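Household tidying (robotics)

Household tidying is the branch of home robotics that deals with picking up, sorting and putting away everyday things. It's a lively field, and a surprisingly hard one!
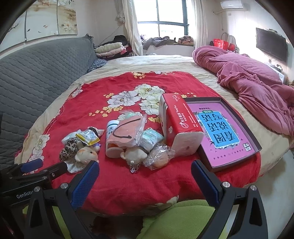
Soft and see-through objects remain the toughest part. A rigid tissue box gives two fingers something firm to close on, but clear plastic bags and plush toys fold, shine and slump. In the Mella trials, Gemma Rinaldi's team let a machine try each object 6 times, and bagged goods scored lowest – 4 in every 50 were placed properly.

Packing is a separate skill, as each new item changes the room left for the next.
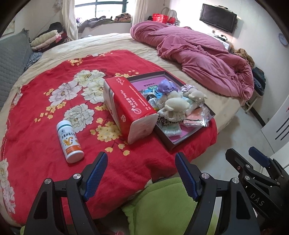
Gift box with plush toys and wrapped packets, on a red floral blanket.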